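From: Consuelo Orozco
To: Tovar Allotments and Gardens list
Date: September 9, 2019
Subject: Re: Plum glut, and what to do with the hard ones

On September 9, 2019 is when I ought to have been weeding, but here I am at the keyboard instead.

Jacinto Bermúdez wrote:
> Dear all, the old plum by the lower gate has gone mad again and
> I have two crates sitting in the porch. Half of them are still hard
> as marbles. Does anybody have a chutney that copes with underripe
> fruit, and is it worth waiting for the rest to soften?
> JacintoDear Jacinto, and everybody else with a kitchen full of plums,

What a lovely problem to have! Please don't wait for the hard ones. Mine always go straight from marbles to wasps while I'm looking the other way, and a firm plum makes a far better chutney than a squashy one. My mother used to pick hers early on purpose – she said the sharpness did half the work of the vinegar, and I have never had a jar that made me doubt her.

I've set it all out below, as Yolotzin asked me for the same thing last year and I only gave her half of it (sorry, Yolotzin).

1. Stone and chop the plums fairly small. If the stones cling, cut the flesh away in slices and don't fret about how it looks. Put them in your biggest pan with chopped onions, a couple of cooking apples, a good handful of raisins and enough malt vinegar to come halfway up the fruit. Simmer gently until the skins give in, which with hard fruit can take a good while, so have the radio on.

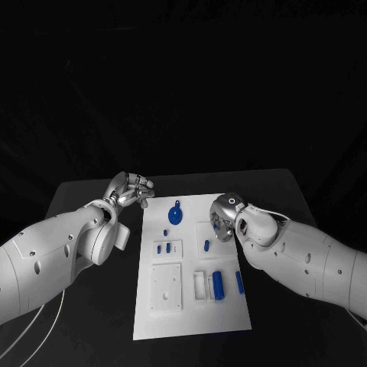 2. Stir in the sugar once everything is soft, never before, or the skins stay tough. I use dark brown. Ginger and mustard seed go in now as well, and a small stick of cinnamon if Sarahí is coming to tea, as she is very fond of it.

3. Cook it down until a wooden spoon drawn across the bottom leaves a clear track. Stir more often towards the end, when it likes to catch. Pot it hot into warm, clean jars with vinegar-proof lids.

4. Hide it until the end of October at the very least. It tastes quite fierce to begin with and mellows beautifully if you can leave it alone.

I have 12 spare jars in the shed, Jacinto, and you are welcome to all of them. Just knock, or come round by the side if I'm down at the beans. And if Kastriot is reading, I still have your preserving pan from the gooseberries and I promise it is coming home this week.

Does anyone want windfall apples? I can leave a bag by the gate.

Love to all,
Consuelo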